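The knit sleeve and the cable cabinet: a talk with Zlata Hladun

Zlata Hladun builds her machine in a shared workshop, in a corner that she rents by the month. The project is called Stollora. It is an arm with a soft-covered gripper, meant to pick up small household and bench items and put them back where they belong. She has been at it since February of last year, mostly in the evenings, and the build log now runs to 281 entries. We spoke for most of an afternoon about covers, wiring, and the parts of the work she would do differently.

She came to it from textile machinery. For nine years she serviced knitting machines, and she says the habit of looking at yarn tension before looking at anything electrical has stayed with her.

"Most faults I was called out for were mechanical and small," she said. "A burr, a bit of lint, a bearing with play in it. People would have the control box open before they had cleaned the needles. I did the same thing on this build. I spent two weeks on a driver fault and it was a loose set screw."

The first version had bare fingers, printed, with no cover at all. It gripped hard objects well enough and dropped anything with a slick or curved surface. The second version had a rubber coating, dipped, and she describes that one without much affection. The coating went on unevenly, picked up dust, and peeled at the knuckles after 754 closing cycles. She knows the number because the controller logs every close.

"It was a clean failure, at least. The coating let go at the inside of the bend, at the same place on each finger. You can't ask a dipped skin to fold in the same line all day. It will crack there or it will lift there."

The knit cover was the next attempt. A rib structure stretches across its width and recovers, so it can follow a joint without bunching on the inside of the bend. She knitted the first samples on a domestic machine bed at home and tested them by pulling them over a dowel and bending them by hand.

"Rib is what you use on a cuff," she said. "It has to open, let a hand through, and close again. That is close to what I needed. Plain jersey curls at the edge and creeps. With rib I could leave the edge alone."

The cover does not do the gripping. That job belongs to the textured pads under the fingertips, which are left exposed. The knit keeps lint and small parts out of the mechanism and stops the housing from scratching whatever it brushes against. She went through several pad textures and settled on a coarse one. Fine textures looked better and clogged sooner.

I asked what she uses for cleaning.

"Tape, first. Then a damp cloth. The pads collect specks of everything, and on black you see all of it. I stopped caring how they look. I check them against a test piece, and if the test piece slips I clean them."

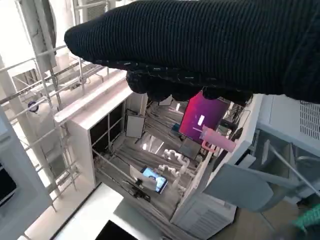
"Reach is the part I underestimated," she went on. "On a flat bench, everything works. Then you ask the arm to come down over the side of something, with cables below it, and the fingers have to stay clear of all that on the way in and on the way out. The way out is worse. You are holding something, so you are wider than you were."

Her answer was to stop treating the approach and the retreat as one path run in two directions. Each object type now has its own retreat, stored separately, and the retreat begins with a short straight lift before any sideways motion is allowed. The lift costs a little time. It removed most of the snags in the log.

Cables are a subject she returns to often. In her view the hardest object for a gripper to live beside is a coiled lead, which moves when touched and keeps moving.

"A straight cable you can tie down. A coiled one has its own opinion. If the finger catches a loop, the loop stretches, and the motor sees a load that rises slowly. It looks exactly like a soft object being squeezed. For months my software thought it was doing well."

The fix there was a limit on how long the load may keep rising after contact. A soft object settles; a stretched coil does not, at least over the distances that matter to her. If the load is still climbing when the window closes, the fingers open and the arm waits for her. She considered an automatic retry and left it out. A second try into a tangle tends to tighten it.

The electronics are ordinary. The motor drivers are a hobby board sold as the Tunance, which she picked for its screw terminals. She dislikes small push-fit connectors on anything that moves, and has replaced most of them on the arm. The supply is a bench unit bought secondhand. The control software is her own, written in plain C, with a separate small program that reads the log and prints a table of failures sorted by cause.

"The table is the most useful thing I wrote. Before that I had a feeling about what went wrong, and the feeling was always about the last thing that went wrong."

The gearbox took longer. Her first reduction stage came out of a discarded Clevomix, a kitchen mixer, and she kept it for longer than she should have. It was quiet and strong, and had enough backlash that the fingertips could be moved visibly by hand with the motor locked. She compensated in software for a while. Then she bought a proper gear set from Pylypenko, a small parts dealer, and deleted the compensation code.

"I was fond of that mixer gear. It was free, and I had measured it so many times that I knew it well. But I was writing code to hide a bad part. When the new set went in I took out a whole file."

I asked whether the shared space made the work harder. She thought about that before answering. The bench cannot be left as it was overnight, so every session starts with a setup and a calibration. At first she resented the loss. Now she thinks the daily calibration caught problems early – a pad that had shifted, a screw backing out, a cover that had ridden up a few ribs toward the wrist.

The cover riding up was its own small problem. Under repeated bending the fabric walked toward the arm, a rib or so at a time, until the lower edge sat behind the pads. She tried elastic, which squeezed the mechanism, and then adhesive, which made the cover hard to wash. The present arrangement is a few hand stitches through holes drilled in the housing. It takes her ten minutes to remove and longer to put back.

"It's sewing. I don't know a better way to say it. There are holes, there is thread, there is a knot at the end. I have seen very complicated clips for this on other builds, and I'm sure they are fine."

Washing is done by hand in cool water, dried flat. The first black yarn shrank in length, so the current patterns are knitted long and washed once before fitting. She keeps a spare cover ready at all times and notes the date of each change inside the lid of her tool case.

As for what the arm can do now, she is careful. It will handle the objects it has been taught, provided they lie more or less where it expects them. Round things remain a nuisance, mainly because they start to roll if the first finger lands before the others. She is working on a slower close with a light touch at the start, and has tested it on short lengths of pipe. She would not give a success rate.

"If I give you a number, it's a number for pipe, on my bench, on a good day. I would want to know what was picked up, where from, and how many covers the person went through."

The next job is less interesting, she said. The wiring along the arm was routed for the old gripper and is too short by a hand's width at full extension. She will pull all of it, make up new lengths, and label both ends. After that comes a thinner yarn for the fingertips, if she can find one that holds its dye. A cone of it was on order when we spoke, and she had already drawn the pattern in pencil on the back of the delivery note from the gears.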